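The Last Appointment on Monday

Ingvild Aasen had been trained to do faces by a woman who believed that hands should never hurry, and on the first Monday of January she was trying very hard to remember it. 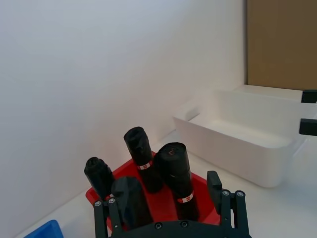
Hertta thought the oil was too warm. She said so from the doorway with her coat still on, having smelled it from the stairs, and she added that a cleansing oil ought to be the temperature of a wrist and no more, or the client would spend the whole hour worrying about her pores.

"It's been off the heat for ages," said Ingvild.

"Then it was much too warm before. Who's coming?"

"Mrs Dimitriou. Teodora. She's never had a facial in her life."

"Oh, lovely!" said Hertta, and off came the coat.

They had taken the two rooms over the ironmonger's in Hamitz at the end of the summer, and Ingvild still loved every inch of them. She loved the sloping ceiling, the basin with its one stiff tap, the bell that rang downstairs in the wrong shop when the wind was up. She loved the couch most of all. It had cost 1,832 in the end, delivery included, and it went up and down with a sigh like a contented dog. Hertta said it was a ridiculous amount to spend on something people slept on. But Hertta also had a lie-down on it most afternoons between clients, so Ingvild took no notice.

Teodora Dimitriou arrived at five, early by ten minutes and cross with herself for it. She was seventy-odd, small, with a good wool hat that she wouldn't give up at first. Her granddaughter had bought her the voucher.

"I told her I've had this face a long time," she said, "and there's no sense in starting on it now."

"It's a beautiful time to start," said Ingvild, and meant it. She always meant it! It was the thing Hertta teased her for, that she got as excited about a dry patch on somebody's chin as other people did about a weekend in Ilura.

She explained what she was going to do. First the oil, then a warm cloth, then the massage, which was the long part, and after that a mask made with oats and honey while Teodora did nothing at all. No machines, no peeling, nothing that stung. If anything was uncomfortable she only had to lift a finger.

"And I lie there."

"You lie there."

"With my eyes shut."

"If you like. Some people look at the ceiling."

Teodora considered the ceiling and lay down with her eyes open. She kept the hat in both hands on her stomach, like somebody waiting at a station.

Ingvild tested the oil on her own wrist. It was the temperature of a wrist. She began at the collarbones, as Mimoza Babić had taught her, because a face starts a good deal lower than people expect. Mimoza had run a salon in Kneževič for most of her life, in a back room with a paraffin stove, and she had made Ingvild practise on an orange for a fortnight before she let her touch a person. Slow, she used to say. Slower. You are not polishing a shoe.

Up the sides of the neck, then, and along the jaw, where Teodora was as tight as a drum. Ingvild stayed there. You can't argue with a jaw. You have to keep it company until it changes its mind, and that might take five minutes or it might take the whole appointment. The tap dripped. Downstairs the ironmonger was cutting somebody a key.

"My mother used almond oil," said Teodora suddenly.

"Did she?"

"In a blue bottle. She did it by the window, before church. She did her face and then what was left over went on my knees." She was quiet for a bit. "I had terrible knees."

"This is almond," said Ingvild.

"I know it is. I've been lying here thinking, what's that, what's that."

And the jaw went, just like that, under Ingvild's thumbs. It was such a small thing, a give of no more than a hair's breadth, but she could have shouted. She didn't, of course. She moved on to the cheeks and made her circles and kept them slow — slower — and by the time she reached the forehead Teodora's eyes were shut and the hat had slid down beside her hip.

Hertta put her head round the door with the bowl of oats, saw how things were, and went out again on tiptoe. She was not a light woman and the boards were old, but she managed it beautifully.

The mask went on. Ingvild laid a cloth over the eyes and sat down on the stool, hands in her lap, glowing all over as if she'd had the treatment herself. Nermina Stan was due to ring at six with the figure for the rent. She had hinted at 278 a month more, and Ingvild had been doing sums on the backs of envelopes since breakfast. How many facials was that? How many jaws? She had known the answer that morning, but she couldn't find it now and was perfectly happy without it.

The phone rang in the other room. Hertta caught it on the second ring and could be heard saying, very low, that Miss Aasen was with a client and would Mrs Stan please try again tomorrow.

On the couch, Teodora lifted one finger.

Ingvild was up at once. "Is it uncomfortable? Is it the honey?"

"No, no," said Teodora from under the cloth. "I wanted to ask. Do you ever do knees?"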